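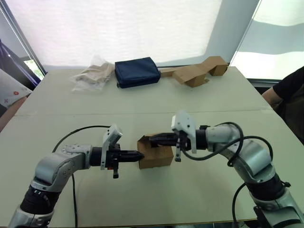

The Ferry Clock

The year I came to Tedbridge, the ferry was still running, and the clock on the ferry house was still wrong. It was fast by 14 minutes. Everyone in the town knew this and made the subtraction in the head, as you do with a foreign coin. I did not know it, and so on my first morning I ran down the hill with my shoes open, and then I stood on the landing with an old woman and her goose and waited.

"You are new," the woman said. The goose looked at the water.

I said that I was going to Liller, to the school, where I would teach geography.

"Then you have time," she said, and she gave me half of a boiled egg.

Her name was Selma Mladenović. She crossed every morning to sell whatever her yard had produced: eggs, plums, sometimes only parsley. The goose was not for sale. She had tried to leave it at home and it had screamed until the neighbors wrote a letter.

The ferryman was Abundio Valdovinos. He had a wide face and he spoke to the engine more than to the passengers. When I asked him about the clock, on the second or the third day, he wiped his hands for a long time before he answered.

"It belongs to Hailu," he said. "Ask Hailu."

Berhanu Hailu had the key of the ferry house. He sold the tickets there, and on cold days also soup. He was very polite. He said the clock was a good clock, from Nundton, and that its makers had been proud of it. He said the price of the crossing was 89 cents and it would be kind if I brought the exact coins. About the 14 minutes he said nothing. I thought he had not understood me, because my accent was strong then, so I said it again slower. He gave me soup.

I am a person who cannot leave such a thing alone. In my country my father repaired scales for the market, and he used to say that a wrong scale was a kind of theft, even when it stole from its owner. So one evening, when the last boat was in, I asked Ruth Villanueva. She rented me my room, and she had lived in Tedbridge through two floods and three mayors.

Ruth was cutting beans. She did not stop.

"There was a boy," she said. "Victor. Victor Khaemba. He lived up by the quarry and he was late every day of his life. Late to be born, his mother used to say. He worked over in Liller at the bakery, and the baker had told him, once more and you are finished. So Victor went to Hailu, and Hailu put the clock forward."

"For one boy?"

"You can see it from the quarry road. That is the only clock he had."

"But when he learned that it was fast, he would be late again."

"Who would tell him?" said Ruth.

She put the beans in the water. I thought about the entire town, the people on the landing with their baskets, all of them making the same small subtraction every day and keeping their mouths closed. I thought about the schoolchildren, who must have been told by their parents, and also told not to tell.

"How long did it last?" I asked.

"He was never late again. He stayed four years with the baker. Then he married a girl from farther down the river and went away, and he has his own bakery now. He sends a cake at New Year. It is dry, but we eat it."

"So he has been gone a long time."

"Oh yes."

"And nobody has put the clock back."

Ruth looked at me as if I had asked why we do not move the hill.

That winter the ice came early and the boat stayed tied for nine days. I had no school to go to, so I helped Hailu clear the snow from the landing. Inside the ferry house there was a stove and a bench, and behind a small door was the back of the clock, all brass, very clean. A ladder was standing there. He saw me looking.

"You would like to correct it," he said.

I said that it would take one minute. My father had taught me a little.

"I am sure you would do it well." He sat down on the bench and pulled off his gloves, one finger and then the next. "When Victor was small, his father drowned from this landing. It was before the rail was built. After that the boy did not like to come down to the water. He would stand up there on the road until the last moment, and then he had to run, and often the boat was gone. It was not laziness. People said it was laziness." He folded the gloves. "With the clock, he stood up there the same as before. But when he finally came down, the boat was here."

I did not know what to answer. The snow was sliding from the roof in pieces.

"And now?" I said at last.

"Now he comes sometimes to see his mother's grave. He does not write before. He would look at the clock from the road."

I closed the small door. We went out and finished the landing, and then he heated the soup.

In spring Selma asked me, while we waited, what time it was. I looked up at the clock, and I told her, and only when the boat was already in the middle of the river did I notice that I had made the subtraction without thinking -- and that a new man was running down the hill with his coat open, waving at us. The goose screamed at him. Valdovinos said something to the engine, and turned the boat around.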